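Treremum Resources Discussion List - archive

Subject: Re: Quarry road levy, and the dust monitor

Thanks to whoever posted the levy figures last night. Quoting the relevant bit so we don't all have to scroll:

> The Rutska pit has applied to go from 16 truck movements
> a day to 27. The shire wants the road levy raised to match,
> and Rutska's consultants say the current rate is already
> "generous to council". Can anyone who went to the April
> session tell me what was said about dust? I had to leave
> at 8 to do the school bus paperwork.

I stayed to the end, so I may as well be useful.

Dust got nine minutes. Most of that was a slide from Wuvex, who did the modelling, showing a brown cloud that stops very politely at the lease boundary. Someone up the back asked whether the cloud had been told about the westerlies. The reply was that westerlies were "captured in the seasonal average", and my washing would like a word with the seasonal average.

Three matters came out of it that I thought worth passing on.

1. The monitor

There is one, on the fence near the weighbridge. It is upwind of the crusher for most of the year. Wuvex agreed to "look at" a second site near the creek crossing and will put something in writing. I asked when and was told "in due course", so plan your retirement accordingly.
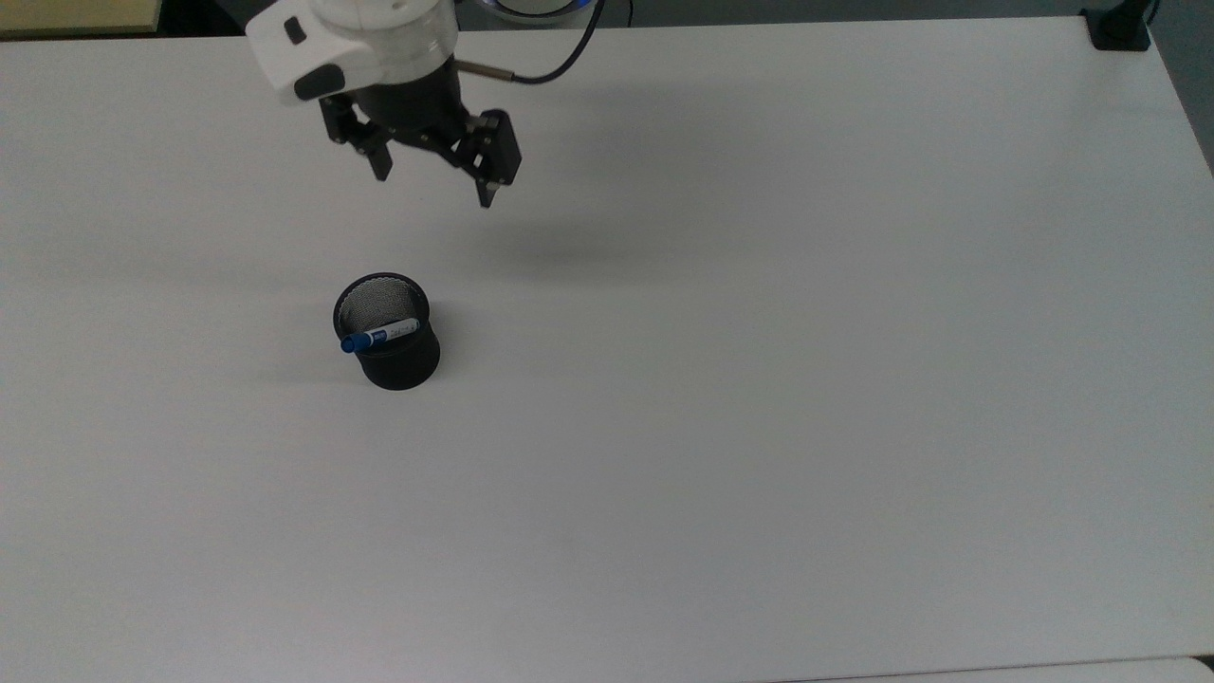
2. The road

Shojaei Haulage has the cartage contract and, to be fair to them, they were the only people in the room who seemed to have driven on it. Their view is that the seal past the cattle grid won't last another winter at the present tonnage, let alone the new one. They'd pay the higher levy if it was spent on that stretch. The shire's view is that levies go into general road funds, where they are very happy and have lots of friends.

3. Hours

The application says 6 am starts. The sheet handed out at the door said 7. When this was pointed out, we were told the sheet was "indicative". I've kept mine.

If you're putting in a submission, mention the road by chainage if you can, because "the bad bit" apparently doesn't count as a location. I have the old survey sheets and can scan the pages on request - reply off list, please, as the last attachment I sent everyone choked half the valley's inboxes.

I don't know what became of the rehabilitation bond. It was on the agenda and then it was supper.

Recent threads in this list
Gravel prices, again
Blasting notice: text message or letterbox?
Creek crossing closed to heavy vehicles
Wanted: second-hand water cart

This site uses cookies to remember your archive settings. OK

Contact the list owner | Copyright Treremum Resources Discussion List | Back to top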